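Lenik Tabletop Wiping Demonstrations

Data card and getting-started notes, second release

Welcome, and thank you for taking the time to read this before you download anything. We know that most people go straight to the files, and that's fine, but a few things in here will save you an afternoon.

What this is

Lenik is a collection of people cleaning up small messes on tables, recorded from the wearer's point of view so that a robot can be taught the same job. It started at Quinlan, where Caoimhe Carroll wanted a wiping task for a two-armed robot and found that driving the arms by remote control gave stiff, careful strokes that didn't look much like cleaning. The first release was all remote control. This one adds demonstrations done by hand, and keeps the older ones in their own folder so you can compare the two – or mix them, as we do.

There are 200 hand demonstrations from 11 people, each working at a table of their own choosing. The remote control folder is smaller and was recorded entirely in our own room at Setitthorpe, on 2 tables.
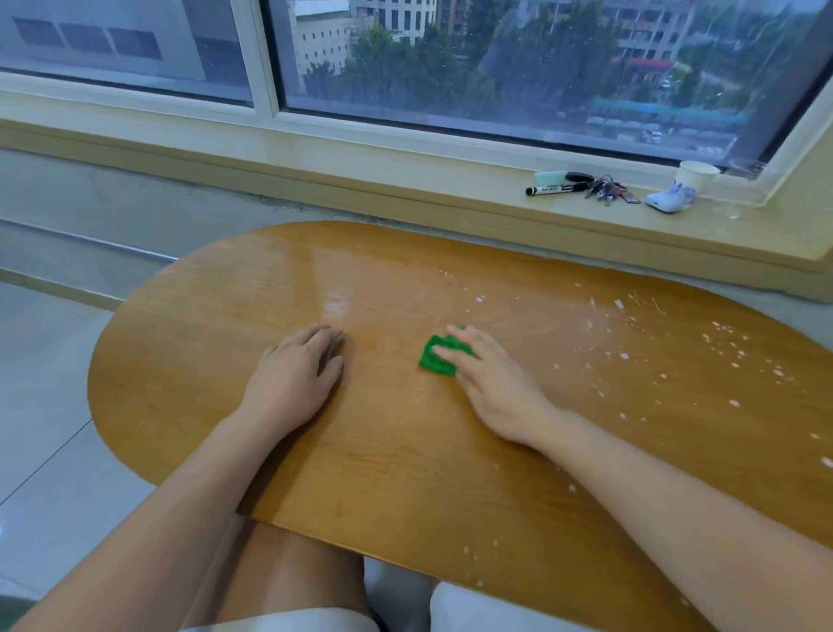
Wiping looks like an easy thing to copy until you try to say what the free hand is for. Our early labels only followed the hand with the cloth, and Colm Sheehan, who was training on them at the time, kept asking why we were throwing half of each demonstration away. People put the other hand somewhere, and it's worth keeping. With the green cloth pressed down under the right hand, the left lies flat near the middle of the table, fingers a little apart, and the white droplets are all over on the right side. So every demonstration now carries a track for both hands, plus a label for whether the second hand is resting, holding something or off the table altogether.

How the labels work

Each recording is split into strokes. A stroke begins when the cloth meets the table and ends when it lifts or turns back on itself. Tatiana Tóth marked the first batch by eye and wrote the guide that everyone else followed (it's in the docs folder, and it's a pleasure to read). Spills have a rough outline at the start and again at the end. Please don't treat the outlines as exact, especially on shiny tabletops where a window reflects in the finish. Splashes of thin liquid are outlined as one area, not drop by drop.

Known problems

Pressure isn't recorded in the hand demonstrations. The remote control ones do have force readings, but 7 of them drift badly and are listed in bad_force.txt. Left-handed wipers are scarce, and we'd love more of them.

Getting started

Unpack the archive, run check_files.py, then open the viewer with a single recording before you try to load the lot. If the viewer complains about the hand tracks, you probably still have the first release's settings file sitting in your home folder. Delete it and try again.

Questions and corrections go to Mairéad Ní Bhriain, who looks after the labels, or to Enda Geraghty for anything to do with the loader.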